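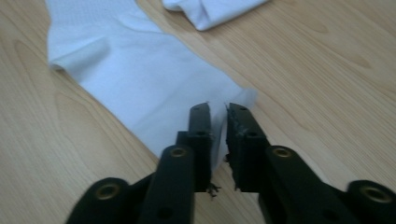
So the Laryea Road burglar has been back. Third shed this month, and this time he got Murray Tamihana's strimmer and 15 quid in coppers. Police advice is to lock anything you'd miss. I looked at the white knitwear on my pale wooden table and decided the crime wave could have it.

The officer gave us a reference number and a leaflet. The leaflet is mainly about bicycles.

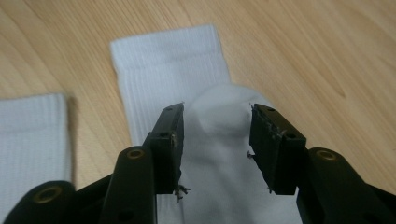

White socks, two. Not reported stolen.

Murray has since spent 400 quid on a Sosudix alarm. It went off at 3am for a hedgehog. All of Munard Close came out in dressing gowns, and the hedgehog was let off with a warning.

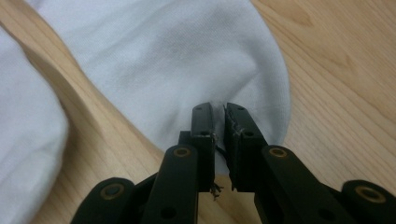

Meeting at the Gundo on the 24th if anyone saw a man carrying a strimmer. Murray would also like his coppers back. He'd been saving them since January.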